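件名: Re: [grollura-users 1021] 双腕セルの朝の立ち上げと、ケーブルの取り回しについて
日付: 2019年11月13日
差出人: Gasimura 双腕セル係

みなさま、こんにちは。Gasimuraで片付け作業のセルの面倒を見ている者です。いつも読むばかりで、こちらに書くのは7月にグリッパの指の件で助けていただいたとき以来になります。あのときは本当にありがとうございました。お礼のメールを書きかけたまま下書きに残っているのを、さっき見つけて青くなったところです。

お尋ねの件、うちの構成とよく似ていたので、読みながら何度もうなずいてしまいました。長くなりそうですが、お茶でも飲みながら気楽に読んでいただければ嬉しいです。

> はじめて投稿いたします。先月から、二本腕のセルをひとつ任されました。
> 机の奥側にアームを二本立て、Cludholmのグリッパを両方に付けて、
> Grolluraで動かしています。
>
> 困っていることがいくつかあります。
>
> ひとつめ。朝いちばんに動かすと、右腕だけ、つかむ位置が昨日の終わりと
> 少しずれています。何回か動かしているうちに気にならなくなるのですが、
> 気のせいなのか、ほんとうに直っているのか、自分でもわかりません。
>
> ふたつめ。右腕の上のほうに沿わせてあるケーブルが、手首を大きく
> ひねったときに突っぱります。いちど結束バンドが飛びました。
> きつく留めるのと、ゆるく留めるのと、どちらがよいのでしょうか。
>
> みっつめ。机に敷いたマットが、気がつくと手前にずれています。
> 両面テープで貼ってしまってよいものか迷っています。
>
> それから、これは質問というより愚痴なのですが、ごみ袋のような
> 柔らかいものを扱わせると、日によって出来がまるで違います。
> みなさんは物の置き方をどこまで決めていらっしゃいますか。
>
> 前任から引き継いだ手順書は「電源を入れて、原点に戻す」の一行だけで、
> どこから手を付けたらよいのか途方に暮れております。
> どんな小さなことでも教えていただけましたら幸いです。

「電源を入れて、原点に戻す」の一行だけの手順書、うちにもありました。しかも壁に貼ってありました。いまは剥がして、引き出しの奥にしまってあります(捨てるのもなんだか忍びなくて)。

順番に書いていきますね。

まず朝のずれのことです。気のせいではないと思います。うちでも右腕だけ出ていました。最初は温まるまでの問題だと決めつけて、動かす前に長々と暖機運転をさせていたのですが、日によって効いたり効かなかったりで、どうにもすっきりしません。結局、いちばん大きかったのはベースのボルトでした。右腕のベースは机の奥の縁に載っているのですが、留めているM4のうちの一本が、手で回せるほどゆるんでいたのです。見た目ではまったくわかりませんでした。ベースをそっと両手で抱えて(必ず電源を落としてからですよ!)、前後に揺すってみてください。ほんのわずかでも「こくっ」という感じがあったら、そこです。

締め直すときは、一本を最後まで締めてから次へ行くのではなくて、対角に少しずつ、何周かに分けて締めてください。私はこれを面倒がって、かえってベースを傾けてしまい、半日つぶしました。締め終わったらペンで頭に線を引いておくと、次に見たときにゆるみがすぐわかります。線は細いペンで。太いペンで引くと、ずれたのか最初からそうだったのか判断に困ります(やりました)。

そのうえで、朝の確認の姿勢をひとつ決めておくのをおすすめします。うちでは手首をまっすぐ下に向けて、フランジの面がマットから335ミリの高さになる姿勢を「朝の姿勢」として登録しています。数字そのものには深い意味はなくて、たまたま手元にあったアルミの角材がその長さだったというだけです。角材をマットに立てて、フランジの下にすっと入ればよし。つっかえたり、すきまが見えたりしたら、その日は動かし始める前にボルトから見直します。グリッパを付けたままだと角材が入りませんので、うちでは指先用にもう一本、短い棒を切ってもらって、普段はそちらで済ませています。フランジで測るのはグリッパを外した日だけです。

両腕ともやってください。片方だけおかしいと思い込んでいるときに、もう片方が静かにずれていることがあります。

次にケーブルです。きつくとゆるくのどちらか、とのことですが、場所によって変えるのがいいと思います。関節をまたがない、まっすぐな部分ではしっかり留めます。関節をまたぐところでは、いちばん無理な姿勢をとらせてみて、そこでなお指が一本くぐるくらいの余りを持たせてから、余りの両側だけを留めます。余りの真ん中は留めません。ここを留めてしまうと、そこが支点になって引っぱられて、バンドが飛ぶか、悪くすると中の線がやられます。

飛んだのが結束バンドでまだよかったと思いますよ。うちは最初、とても丈夫なバンドを使っていたので、バンドは無事で、コネクタのほうが抜けかけました。いまはGóreckiの面ファスナー式の留め具に替えてあります。引っぱられれば先に開いてくれますし、付け直すのに工具もいりません。黒いケーブルに黒い留め具なので、開いていても気づきにくいのだけが難点で、朝の点検のときに指でひとつずつ触って歩いています。

机の上を這う側も見てあげてください。右腕のベースから出たケーブルは、机の奥の縁に沿わせて左腕のベースのほうへ渡し、マットの後ろを通しています。以前はマットの下をくぐらせていたことがあって、これがひどい失敗でした。マットが少し盛り上がって、その上に載せたちりとりがほんの少し傾くのです。ちりとりの口が浮いて、ごみがすべって逃げて、つかみ方が悪いのだと思ってソフトのほうをさんざんいじりました。マットをめくったときの脱力感といったらありませんでした。

マットの話が出ましたので、そのままみっつめに行きます。両面テープは、うちでは一度使ってやめました。剥がしたときに机に糊が残りますし、貼り直すたびに位置が変わります。いまは机の白い天板のほうに、マットの角が来る位置を細いテープで示してあるだけです。マットの裏には薄い滑り止めのシートを挟みました。台所の引き出しに敷くような、網目のものです。シートはマットよりひとまわり小さく切って、端まで届かないようにします。端まであると、そこだけ段になります。

それでもずれるときは、腕が押しているのだと思ったほうがいいです。マットが手前にずれるとのことでしたね。うちでも手前でした。原因は、床に置いたものをつかみに行くときに、指先がマットに触れたまま手前に引いていたことです。机の高さの設定を見直してみてください。Grolluraの机面の値は、マットを敷く前に測ったままになっていることがとても多いです。マットの厚みのぶんだけ足してやると、うそのように静かになります。指先の減りもましになりました。

柔らかいもののことは、愚痴とおっしゃらずに、ぜひみんなで愚痴りましょう。私もごみ袋にはずいぶん泣かされています。うちの課題は、散らかったスポンジやパンをごみ箱に入れて、ちりとりも使い、袋もどうにかする、というものです。人間がやればあっという間なのに、袋の口がくしゃっと倒れているだけで、腕はもうどこをつかんでよいのかわからなくなります。

置き方については、固いものと柔らかいもので分けて考えることにしました。ごみ箱とちりとりは、マットの上の置き場所をきっちり決めます。ちりとりは柄を奥に、口を手前に向けて真ん中へ。ごみ箱は左側です。袋のほうは、だいたいこの辺り、という範囲だけ決めて、形は整えません。最初のころは袋の折れ目まで毎回そろえようとして、くたびれ果てました。そろえたときだけうまくいく腕ができあがっても、次の日に別の人が置いたらもう動かないのです。 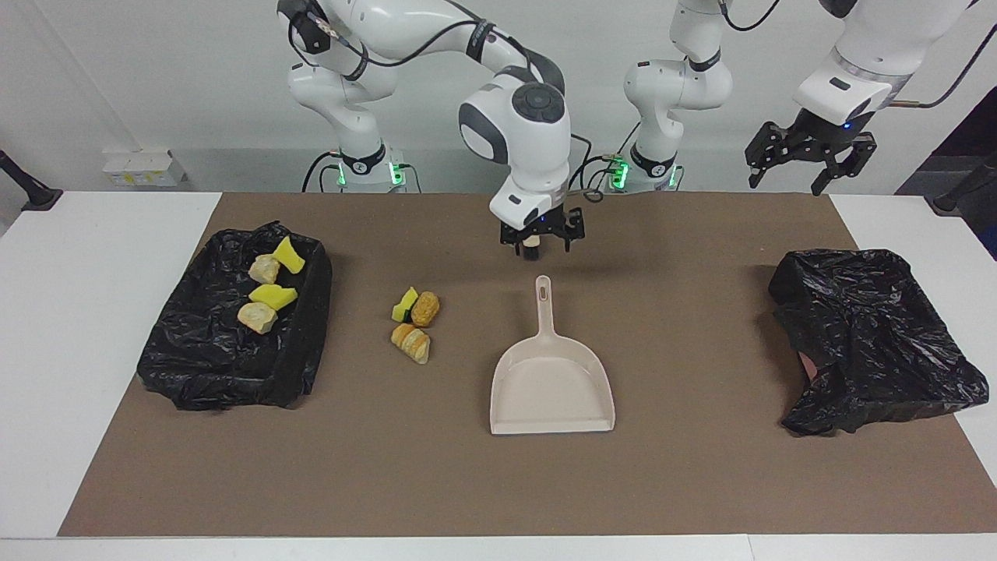

ごみ箱の内側にかぶせる袋は、縁の外へたっぷり折り返しておくと楽です。折り返しが浅いと、物を入れた拍子に袋ごと中へ引きこまれます。たっぷり折り返せば今度は裾が机に広がるのですが、それは広がるにまかせています。ただ、腕の通り道にかかっていると指に引っかけますから、裾がどこまで来ているかだけは始める前に目で見ておいてください。

パンとスポンジを一緒に使うのは、つかむ力の調整にちょうどよいからです。スポンジはつぶしても戻ってくれますが、パンは戻りません。スポンジで気持ちよくつかめる力のままパンに行くと、皮が割れて粉が出ます。層になった菓子パンのたぐいは特にひどくて、細かい皮がマットの目に入り、指の付け根にも入りこみます。Cludholmの指は付け根のところに溝があって、そこに粉がたまると、閉じたつもりが最後まで閉じていない、ということが起きます。7月にこちらで相談したのが、まさにそれでした。あのときのみなさんのお返事のとおり、乾いた筆で払うのがいちばんで、濡れた布は粉を練って固めてしまうだけでした。筆は毛の柔らかいものを一本、セル専用にしています。

指の掃除は毎日、終わりに。つかむ力の確認は朝に。この順番にしてから、朝に慌てることがぐっと減りました。

力の確認のやり方も書いておきます。新しいスポンジをひとつ取っておいて、それだけは課題に使いません。朝にそれを左右の手で一度ずつつかませて、持ち上げて、軽く振らせて、落ちなければ合格です。ずいぶん原始的ですが、同じスポンジを使いつづけることに意味があると思っています。うちのは、かれこれ80回を超える朝を乗り切ってくれました。そろそろ代わりを用意しなければと思いつつ、新しいのに替えると基準が変わってしまうので、しばらくは新旧の両方をつかませて、記録を並べるつもりでいます。

あとは灯りのことを少し。うちのアームはベースの輪が緑に光り、グリッパの付け根の小さな灯りが青くつきます。うちの設定では、両方の腕でこの組み合わせがそろわないかぎり始めない、という約束にしました。灯りの意味は機種や設定で違いますから、そちらの説明書をご覧になったうえで、どの色がそろったら始めてよいのかを紙に書いて貼っておくとよいと思います。引き継いだばかりのころは、光っていれば何色でも元気な証拠だと思っていました、私は。

それから、片腕だけを止めて様子を見たいときに、もう片方をどこに置いておくか、これも決めておいてください。うちでは、使わないほうの手は開いて、物を持たせずに高いところで待たせます。低い位置で待たせると、動いているほうの肘が思わぬところを通ったときにぶつかります。一度、手首のカバーに傷をつけました。幸い中身は何ともなかったのですが、あの音はいまでも耳に残っています。

非常停止のあとの戻し方も、手順書に足しておくと安心です。停止を解いて、すぐに原点へ戻したくなりますよね。でも、何かをつかんだまま止まっていることがあります。先に指を見て、持っているものを手で受けてから開かせて、それから腕をゆっくり上へ逃がし、いちばん最後に原点です。ちりとりの柄を握ったまま原点へ戻したときは、ごみがきれいに部屋じゅうへ配られました。

朝の手順、うちで使っているものをそのまま貼っておきます。そちらに合わないところは遠慮なく削ってくださいね。

 電源を入れる前
 ・ベースを手で揺すって、がたがないか見る(左右)
 ・ボルトの線がそろっているか見る
 ・ケーブルの留め具を指で触って確かめる
 ・マットの角がテープに合っているか見る

 電源を入れたあと
 ・灯りがそろうのを待つ
 ・朝の姿勢にして、棒を入れる(左右)
 ・いつものスポンジをつかませる(左右)
 ・使わない手を高いところへ
 ・日誌に書く。何もなかった日も「なし」と書く

 終わり
 ・指の付け根を筆で払う
 ・マットの粉を払う
 ・袋を新しいのに替える
 ・腕をたたんで電源を落とす

日誌はぜひ紙でつけてみてください。画面のほうにも記録は残りますけれど、「今日は右がなんとなく重い」というような一言は、紙でないとなかなか書かないものです。ボルトのゆるみも、あとから読み返したら、見つける何日も前から「右、つかむときに少し変」と自分の字で書いてありました。読んでいなかったのですね。

ひとつ、私のほうからも伺ってよいでしょうか。左腕は柱の横にケーブルを垂らした形になっていて、いまのところ突っぱることはないのですが、腕を大きく振ると揺れて柱に当たります。留めれば静かになるのはわかっていても、留めたところで今度は擦れそうで、手を付けずにいます。スパイラルチューブを巻いてみた方がいらっしゃいましたら、重さの設定を変える必要があったかどうか、教えてください。

机面の値を直したあと、マットがまだ動くようでしたら、またこちらに書いてくださいね。滑り止めのシートは余りがたくさんあるので、送り先を個別に教えていただければ封筒でお送りします。

Gasimura 双腕セル係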